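Saturday at the Drurnari open lab

I almost skipped this one (parking over there is a nightmare on weekends), but Yolandi Shezi had a spare ticket and I'm so glad she dragged me along. I'd used Kangate, their motion planner, on a toy arm at home, and I really wanted to see what the full stack looks like when grown-ups run it.

We started with Elmarie Venter in the upstairs room, going through the perception code. Her big headache is clothes. A mug has one shape and a shirt has a million, so her team gave up on fitting models and just scores spots on the fabric where a grasp might hold. She had 103 logged attempts to scroll through, with a little replay tool that shows the depth map next to the joint torques. I could have stayed there all afternoon!

Then downstairs to the wardrobe station, where the planner has to get an arm in between two open doors without whacking either one. The olive jacket gets treated as a soft obstacle, meaning the arm may pass close in front of it but pays a cost for brushing it. For the maroon one the target was up at the white trim band, and Wian Xaba told us edges and seams score well because the color change gives the camera something to lock on to.

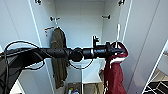 The talk on contact and control

Shota Ichikawa did this part, fast, with a lot of hand waving. Once the fingertip touches cloth, the planner hands over to a force controller called Tuta, and the handover used to jerk. They fixed it by blending the two commands over 40 milliseconds. Somebody asked about cables and he groaned, because the collision checker only knows the links, so cable slack gets a fat safety margin typed in by hand.

Bits and pieces

Coffee was decent, and they ran out of stickers before we got there. Kangate's next release should have the replay tool bundled in, though Elmarie wouldn't give a month. If you go, do the upstairs session first, and bring a sweater for the lab floor.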